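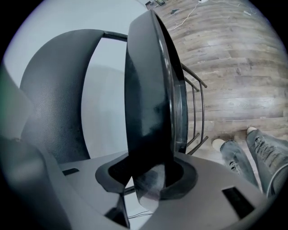

# Evening 122 bus to return in December

Evening journeys on the 122 between Moges and Hekari will start again in December, the bus company Akus Travel has confirmed. The last bus from Moges currently leaves at 6.40pm. Under the new timetable it will leave at 10.15pm.

There will be four extra journeys in each direction on weekdays and Saturdays. Sunday services are not changing and the last Sunday bus will still leave Moges in the late afternoon.

The evening buses were withdrawn two winters ago, when Akus said it did not have enough drivers to cover them. Passengers were told at the time that the cut would be temporary. A petition asking for the service to come back was handed in at the Moges depot in spring.

Akus said in a statement: "We have now filled the vacancies at our Moges depot and are able to run a full evening timetable. We know this has been a long wait for people who work late or who do not drive."

## Route and stops

The evening buses will follow the daytime route as far as Mill Bridge. They will then go straight along the main road to Hekari, missing out the loop through Lower Green. Passengers for Lower Green will need to get off at the Mill Bridge stop and walk, or use the last daytime bus, which still goes round the loop.

Six stops in Hekari will be served in the evening. The stop outside the old post office is closed while the pavement is being rebuilt, and a temporary stop has been put up by the chapel. It will stay there until the work is finished, which the council expects to be in the new year.

The journey from end to end will take a few minutes less than it does in the daytime. Buses will wait at Moges railway station for the 9.58pm train if it is running late, but only for up to ten minutes.

## Fares

Fares on the evening journeys will be the same as during the day. Return tickets bought in the morning can be used on any bus home, including the last one. Weekly tickets are also valid.

Older people's passes will be accepted all evening. Students at the college in Moges can use their term passes until the last bus on college days. Outside term time they will have to pay the normal fare.

Drivers will continue to take cash, although Akus is asking passengers to have the right change if they can. Contactless payment was added to all the buses on the route earlier this year.

## Reaction in Hekari

The parish council welcomed the news at its last meeting. Councillors have raised the lack of evening buses several times and had looked into paying for a minibus on Friday nights, but the quotes were too high. That plan has now been dropped.

Members asked for the new timetable to be put up at every stop before the change. At present several of the cases still hold the old summer times, and the one at Mill Bridge has been empty since it was broken. Akus has agreed to replace the timetables by the end of the month.

The Vudus, the cinema on Station Road in Moges, said it would move its main evening film forward by a quarter of an hour so that people from the villages could catch the last bus. It has 100 seats and said weekday audiences had dropped after the buses stopped. The earlier start will apply from the first week of the new timetable.

Not everyone is happy with the route. Residents of Lower Green have written to the company asking for at least one evening bus to use the loop. The road from Mill Bridge has no street lights for part of its length and there is no pavement beyond the farm entrance. Akus said the loop would add too much time to each journey, but that it would look at passenger numbers in spring and consider the request then.

## How long it will last

The evening service is being run for a first period of twelve months, with part of the cost met by the county council's rural transport fund. Passenger numbers will be reviewed after half a year. A decision on whether to carry on will be made before next winter's timetable is printed.

Printed timetables will be available from the depot, the library in Moges and the shop in Hekari. Large-print copies can be ordered at the depot counter, which is open until 4pm on weekdays.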